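The Drawer Problem, or How We Finally Dealt With Mum's Recipes

June 29, 2020

14 comments | Share this post

My mother kept her recipes the way other people keep receipts, which is to say everywhere. There were some in the tin with the Queen on it, some tucked into the phone book, a great many folded inside the one good cookbook, and at least one, for apricot slice, written on the back of a vet bill for a dog who died when I was in grade five. When she moved into the unit in January she handed me the whole lot in two green shopping bags and said, "You'll know what to do with these, love." I did not know what to do with these.

So the bags sat at the bottom of the linen cupboard for months, and every time I went for a clean towel I felt a bit guilty. Then we all found ourselves at home a good deal more than usual, and I ran out of excuses (and the towels were all folded, which shows you how far things had gone).

I rang my friend Morena, who is the most organised person I know, and asked how she'd go about it. She told me to tip everything out on the floor first and not read a single word. Well! That lasted as long as it took me to find the card for Mum's lemon delicious, with the splotch on the corner and "DO NOT OPEN OVEN, LUCREZIA" underlined three times. I opened the oven once, when I was nine, and I have been hearing about it ever since.

It took almost 4 evenings to get through the first bag. I had thought it would be mostly cakes, and there are plenty of cakes, but there is also a surprising amount of advice. How to get candle wax out of a tablecloth. What to say to Father when the roast is late. A whole page on stewing rhubarb that wanders off into a story about Mrs Harasym from next door, who grew the rhubarb and apparently had strong feelings about anyone who peeled it. Miroslava, if you're reading, your nan is quoted in our family recipes more than my own is, and I hope that pleases you.

The trouble with sorting by type of dish is that Mum never thought that way. She thought in occasions. There's a bundle held together with a bit of ribbon that is all things to take to a house where someone has died, and I couldn't bring myself to split it up and put the tuna mornay under fish. So I left it as it was, and once I'd allowed myself that, the rest fell into place. I ended up with Sundays, birthdays, sick people, too many tomatoes, and Christmas, plus a fat section at the back called Don't Know.

Then there was the question of where they'd live. I went back and forth on this far longer than a grown woman should. An album felt too fussy, and half the cards are odd sizes anyway. A plastic tub felt like giving up. What I wanted was something I could pull open beside the stove and flick through with floury hands, and I got quite fixed on the idea of plain cardboard, light and cheap and easy to replace when somebody inevitably spills the golden syrup. 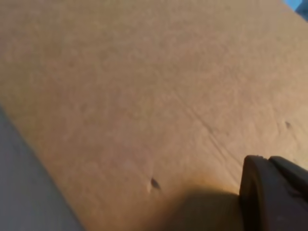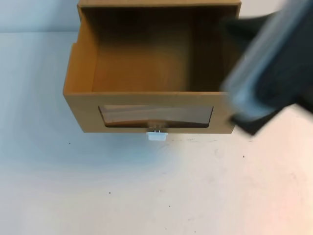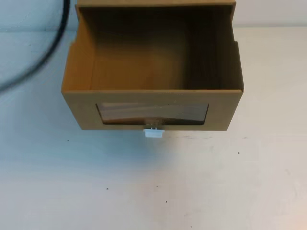 Plain brown board close up in the first one, then the open cardboard drawer in the other two.

I've since made dividers out of old manila folders, with the headings in my best handwriting, and the fragile ones have gone into clear sleeves. The vet bill got its own sleeve. It seemed only right.

If you're facing a couple of bags of your own, the one thing I'd pass on is to copy out the faded ones before you do anything else. Pencil goes first, then that awful purple biro everybody had. I lost most of a ginger pudding that way and had to ring Mum, who recited it down the phone without stopping for breath and then told me I'd been using the wrong flour for years. I've typed up a few favourites for my brother too, because he won't admit he wants them but he keeps asking what's in the pickle.

The second bag is about half done. Yesterday I found a shopping list from before I was born: butter, matches, blue wool, something for Dad. I haven't worked out which section that belongs in, so for now it's in Don't Know with the others.

Lemon delicious recipe next time, I promise, once I've checked with Mum that I'm allowed to share it. She's thinking it over.

Lucrezia x

Share this post | 14 comments

Enjoyed this? Pop your email in to get new posts sent to your inbox. Unsubscribe any time.

This site uses cookies to help it run properly. By continuing to browse you agree to our use of cookies. Accept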